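Home | Opinion | Projects | Archive | Contact
14 shares | 2 comments
Last updated: 19th July

A dropped can is still a safety matter

I want to write about a small accident, because I think we learn less from the small ones than we should. In February, in a work cell in Clunthorpe, a robot with two arms opened one gripper while it was holding a can. The can fell on the table, rolled over the border and stopped on the floor near the foot of a colleague. It weighed 452 grams. The colleague was not hurt and the session continued after lunch.

The report was one line long. It said "object dropped, operator clear". I am the person who wrote it, so I have the right to complain about it.

The cell was built for the Purnik project, where two arms sort cans and place them on holders and on a small stand. The control software is called Ekalik. It was written by a team I respect, and I do not say that it is bad software. What it does, when it loses the signal from a wrist for long enough, is to go to its "safe state". In the safe state the arms stop. The grippers, in the version we had then, opened.

Somebody decided this once, and I understand the reason. If a gripper holds a finger, you want it to let go. When I was trained, this was the only case anyone spoke about. But if the gripper holds a can high over the table, opening is a second movement which no person has asked for, and it comes exactly at the moment when the system knows the least about itself. For the can, and for the person who stands near it, this state is not safe at all.

After the accident I read the logs of the whole month. There were 3,845 grasps. In 72 of them the wrist signal was lost, and in most of these the gripper was empty or very low, so the opening did no damage and was not written down. We had a fault that was happening nearly every working day, and we gave it attention only when it made a noise.

The cause of the lost signal was a cable, as it often is. The cable to the right wrist had too little free length and the connector moved a little when the arm reached far across the table. Replacing it took one morning. Many people wanted to close the matter there. My opinion is that the cable was the smaller half of the problem. Another cable will fail one day, on this arm or on its neighbour, and the question of what the hand should do then will come back.

The supplier of our grippers, Đoàn, answered our letter in a helpful way. They can set the fingers to hold the last position with reduced force, and to open only when a person presses a button on the arm. We use this setting now. It is not perfect: a trapped finger would be held, weakly, until somebody presses. So we made a second rule, that no hand enters the cell while the arms have power. I believe this is the correct order. First you keep the people out, and after that you can allow the gripper to keep what it has.

I would also ask for two changes in how we report. A lost signal should be a line in the log book even when nothing falls. And the words "operator clear" should be forbidden, unless the report says how far away the operator was and why he was there.

The work itself looks very peaceful, and I think this is part of the difficulty.
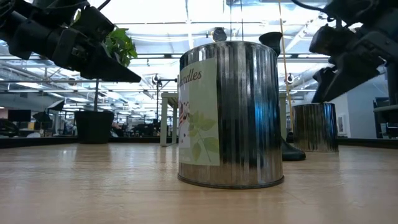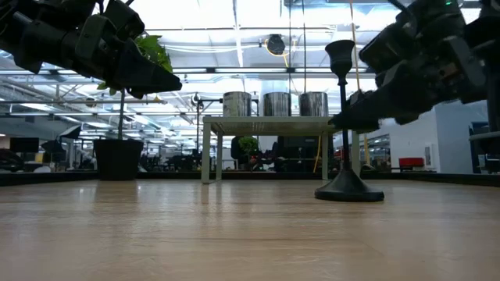
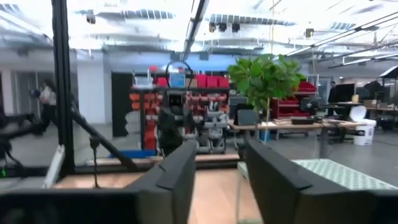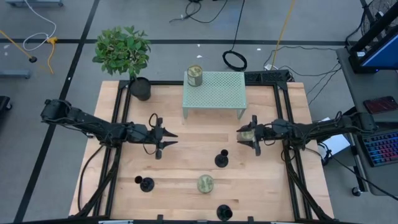
In the last picture the right gripper is holding a can.

What I expect from the next version

The Ekalik team has promised that the behaviour of the gripper will become a choice that must be made during installation, with no default value. I support this strongly. A default is also a decision, only it was made by a person who has never seen your table. I would like the installer to write his choice on paper and fix it to the cell, where the operator can read it before he switches on the power.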